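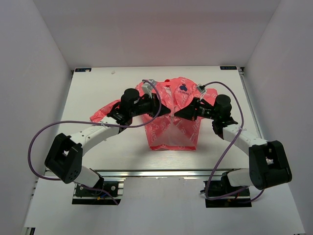
Home Forums Laundry & Storage Kids' Clothes Search

Folding thin plastic rain jackets

mudroom_kate
October 13, 2019
My daughter has one of those thin printed plastic jackets, pinkish red, a bit see-through. I fold it like a T-shirt and it slides open again before I get the drawer shut. By the time she needs it there are creases all over the front. Do you fold these or hang them?

tallpines
Hang. Plastic holds a crease. We have a row of Cestholm hooks by the back door and all the raincoats live there.

rowhouse308
Fold, but not like a T-shirt. Lay it flat, front up, collar away from you. Take it by both shoulders and bring them in toward the middle, then lay the sleeves straight down over the body. Bottom hem up to the collar last. Press from the center out to get the air out - trapped air is what pushes it open.

tallpines
You still get a line down each side. I did it that way all through September and the print started to rub off at the folds.

rowhouse308
Depends on the jacket. Ours is a Luvinent and the print is fine after two years. I wouldn't iron one, though.

dot_and_carry
I roll mine. Sleeves in, roll from the hem up, rubber band around the middle. It fits in the side pocket of a school bag. A hook by the door is no help at the bus stop.

mudroom_kate
Tried the shoulders-in way on the kitchen table and it stayed shut. The collar is the awkward part. It wants to stand up.

rowhouse308
Fold the collar down first and put the hem on top of it. The weight holds it.

tallpines
Still hanging mine.

Comments (3)

binlabel: We keep ours in a Rornitz shoe box, folded in half once. Good enough for a jacket that gets outgrown by spring.

snowbelt_dad: Dry it before you fold it, inside too. Ours went away damp and the layers stuck together.

pegboard: Wide hangers. The thin wire ones leave bumps in the shoulders.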